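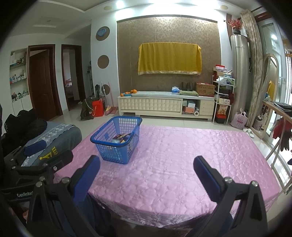
The Stillport Film Prize for Best Leading Performance was awarded in January to Peninah Mosoti, for her portrayal of a ferry inspector in "The Drilleck Crossing." The official record states that the winner was present. The record is incorrect, and Ms. Mosoti asked the Academy on three occasions to amend it. At the hour of the announcement she was at her sister's apartment, seated on a gray-blue sofa with a white runner over its seat, beside a bed with a pink quilted cover on which a blue plastic basket had been set down. The broadcast was playing in the next room. She heard her name, and then she heard her own voice thanking the jury.

The Academy has 1,048 voting members, of whom 700 were in the hall that evening. Each of them received a letter of inquiry. Those who replied were in agreement: the winner had walked to the stage in a green coat, accepted the statuette from Director Pichler, and spoken for 80 seconds. Her remarks were considered gracious. She had thanked a person named Jallus, whom Ms. Mosoti did not know.

The statuette was not recovered. A replacement was offered, and Ms. Mosoti declined it in writing.

"I have no complaint about the speech," she wrote. "I would have said much the same — though I would not have remembered the lighting crew."

The matter remained open until the following season, when a parcel reached the Academy's office. It contained a green coat, neatly folded, and a dry-cleaning ticket for 20 dollars made out to Jallus. The clerk on duty entered both items in the register and placed the coat on a hanger by the door.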